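Korkus marsh vole

The Korkus marsh vole is a small rodent of the family Cricetidae, known only from the reed beds and wet meadows of the Korkus basin. It is assessed as Endangered under criteria based on limited range and continuing loss of habitat. Until the last review it was treated as a lowland form of a more widespread upland species and had no separate assessment.

Description

Adults reach a body length of up to 100 mm, excluding the tail. The fur is dark brown above and buff below, and the ears are almost hidden. The lowland animals differ from the upland species in having a shorter hind foot and a narrower third upper molar.

Distribution and habitat

The species occurs at 8 sites, all of them below the Rizk escarpment. It needs dense sedge cover with standing water for part of the year. Burrows are dug in raised tussocks and banks, and are left during high floods. Records from Trundham, outside the basin, are now referred to the upland species.

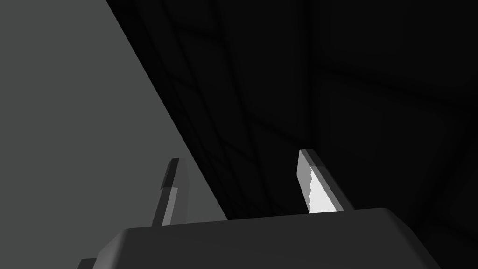 This page was last changed on Monday, June 16, 2025, at 08:30.

Threats

Drainage for pasture is the main threat. Reed cutting in May, when the first litters are in the nest, lowers breeding success at the Bameo sites. Introduced mink are present along the main channel. Populations separated by ploughed land show low genetic variation, and natural recolonisation has not been recorded.

Conservation

Three of the sites lie within the Bameo Wetland Reserve, where cutting is delayed until the end of summer and water levels are held by sluices. The remaining sites have no legal protection. Live trapping is carried out each autumn on fixed grids.

See also

Rizk escarpment
Bameo Wetland Reserve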